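Rokine finger-swap kit and grasp transfer method: review
4/3/24

The Rokine kit is sold with a paper and a code release, and the paper is the main reason to buy it. The claim is that a grasp policy trained with one pair of fingers can be moved to another pair with 16 new demonstrations, where the usual route is to collect the full 400 again. We ran it at our Hirkdale lab through March, with soft foam fingers and a hard black one.

Setup took two afternoons. The calibration script is clear, but it stops without an error message if the wrist cable is in the wrong port. Plan for that.

We started with the foam. The method learns a small contact correction on top of the frozen policy, and with wide, soft fingers that correction has to be large. Round objects transferred well. Open shapes with gaps and overhangs, like a wheeled chassis, needed 5 more demonstrations before the grasps settled.

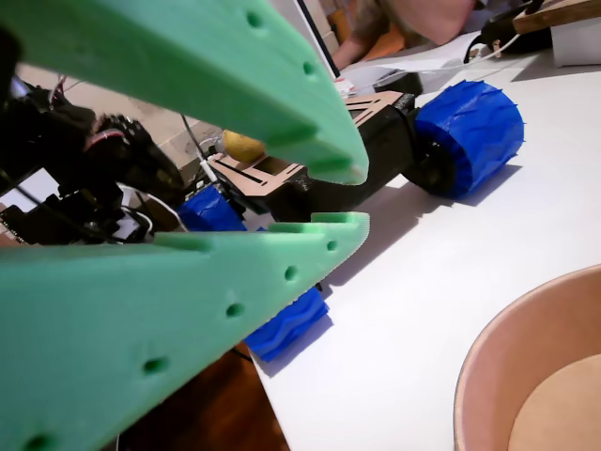 Foam fingers open, with the wheeled robot and a yellow fruit between and behind them.

The hard finger was easier to model and less forgiving in use. The tip is narrow, so a small error in the height estimate matters a lot more. The Huaranga baseline, which has no correction step, missed low on round objects again and again in our runs. Rokine's version missed less often — but when it did miss, it reported high confidence, and I would like to see that fixed.

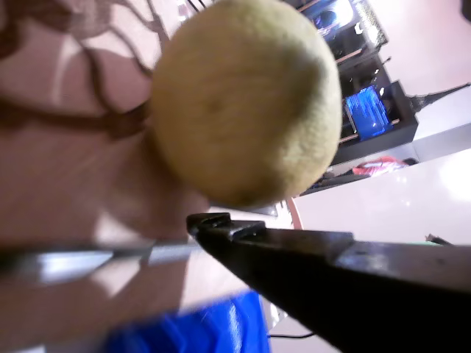 Black finger, stepped tip, with the fuzzy ball.

The paper tests only against plain backgrounds. Ours were cluttered and the light was uneven, and the results held up better than I expected. The Wutdale object set listed in the appendix is not included in the box, so budget for it separately.

I recommend the kit to labs that change fingers often. If you use one pair all year, the free code is enough.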